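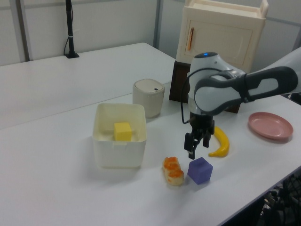
Juego de recoger y poner la mesa Jemalero

Referencia: 101
Fabricante: Wekberg
Disponible en la tienda desde el 1 de febrero de 2026

El juego Jemalero reúne en una sola caja lo necesario para que los niños practiquen a ordenar: cubos blandos, comida de juguete, un plato, un recipiente abierto, un cubo de basura en miniatura y un armarito de cocina. Está pensado para mesas bajas de escuela infantil, pero también se usa en casa, sobre cualquier superficie lisa.

Contenido

Cubos. Tienen la superficie mate. En el juego básico vienen uno morado y uno amarillo. Los demás colores se piden aparte, en bolsas de 5 unidades.

Plátano. Amarillo y curvado, con su rabillo. Es la pieza que los niños suelen coger primero.

Pieza alargada de comida. Color beige, con una fila de bultos naranjas encima. Algunos clientes la llaman pan y otros la llaman sushi; nosotros dejamos que lo decida el niño.

Plato rosa. Redondo, de plástico, poco profundo y con el borde levantado. El plátano cabe tumbado.

Recipiente blanco. Cuadrado, de plástico, sin tapa, con los lados un poco abiertos hacia arriba. Los cubos entran y salen sin esfuerzo.

Cubo de basura pequeño. Cilíndrico, de color crema, con tapa redondeada.

Armarito. También de color crema, con una puerta pequeña delante y un tirador vertical naranja. La parte de arriba tiene forma de bandeja abierta y sirve para dejar cosas mientras se pone la mesa.

Cómo se puede jugar

La actividad más sencilla es guardar los cubos en el recipiente y la comida en el plato. Cuando esto ya sale bien, se puede pedir algo en dos pasos: primero abrir la puerta del armarito, después meter dentro una pieza. Felicidad Bañez, que prepara nuestras hojas de actividades, recomienda empezar con pocas piezas sobre la mesa y añadir las otras en los días siguientes. Las hojas van dentro de la caja, en español y en inglés. La versión inglesa es de Beverley Sugden.

Para grupos aconsejamos un juego por mesa. Si trabajan más niños juntos, es mejor añadir un segundo recipiente, porque todos quieren echar los cubos al mismo tiempo.

Limpieza

El plato y el recipiente se lavan a mano con agua tibia y jabón suave. El armarito y el cubo de basura se limpian con un paño húmedo. Los cubos no se deben sumergir: pase el paño y déjelos secar lejos del radiador. Ninguna pieza es apta para el lavavajillas.

Piezas de repuesto

Todas las piezas se venden también sueltas. El tirador naranja se puede cambiar sin herramientas. Los repuestos del armarito se sirven desde el almacén Clegg y tardan un poco más que el resto; los pedidos hechos ahora salen en marzo.

Precio y pedidos

Juego completo: 50 euros, impuestos incluidos.
Bolsa de cubos adicionales: 19 euros.
Para escuelas enviamos presupuesto con factura. Indique por favor el número de mesas y la dirección de entrega.

Combina con

Bandeja de transporte Dirus, para llevar las piezas de una sala a otra. El armarito no cabe en ella y se transporta aparte.

Devoluciones

Se aceptan juegos completos en su caja original. Las piezas sueltas se cambian solamente si llegaron dañadas; en este caso, escríbanos con el número del pedido y el nombre de la pieza.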